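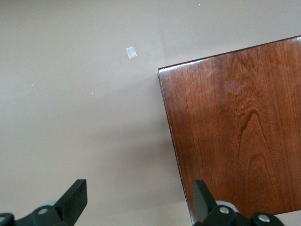

Reddish-brown, shiny, and one corner of my current bad mood.

I have been reading about decluttering again, which is always a mistake on a Friday. The advice this time comes from a newsletter called Plendach, which has 4,000 subscribers and an opinion on every drawer in your house. The idea is that you put one thing on a bare surface each evening, look at it properly, and decide. Keep or go. Eight evenings, 8 things, and by the end you are supposed to feel lighter.

I don't feel lighter. I feel like someone who has spent 8 evenings staring at her own belongings.

The wood was evening six. I bought it at the Tapsell sale years ago in a lot with some napkin rings and a jug, and I paid more than I should have because the man next to me wanted it too. The label on the lot said "solid mahogany". I doubted that then and I doubt it now. Plenty of things get called mahogany once somebody has put enough red in the varnish. The grain is lovely, mind you, with those dark pointed arches running up through it like flames, and if it's a fake it's a fake by someone who took trouble.

Huia Goodwin came round while it was out and told me I should get it valued. She has a cousin who got 300 for a writing box. I asked whether it was the same sort of thing and she said no, not at all, it had brass on it and a secret drawer. So I'm not sure what I was meant to do with that.

Then there's the finish. Under the ceiling light it goes milky near the top edge, and every website I looked at had a different cure. One swears by Gernero cream, another says Gernero cream is what ruins them, and a third wants you to use cold tea. I have used nothing. It is glare, as far as I can tell, and I'm not going to rub tea into furniture to get rid of glare.

Plendach says that if you can't decide inside two minutes, the answer is go. Who came up with two minutes? I've taken longer over a sandwich. The jug from the same lot went on evening two, very briskly, and I have wanted it every day for the past week — it was the only one that poured without dribbling.

So the wood stays. It's back on the shelf in the hall with the post on top of it, where it was before. Evenings seven and eight were a torch and a cardigan, and I kept those as well.

Filed under: Home, Grumbling, Things I Own
Posted 04/10/2019

More from the blog
Is a Gorora mop worth it? (No)
2,000 words on why I don't label jars
The napkin rings, a follow-up
What to do with other people's plates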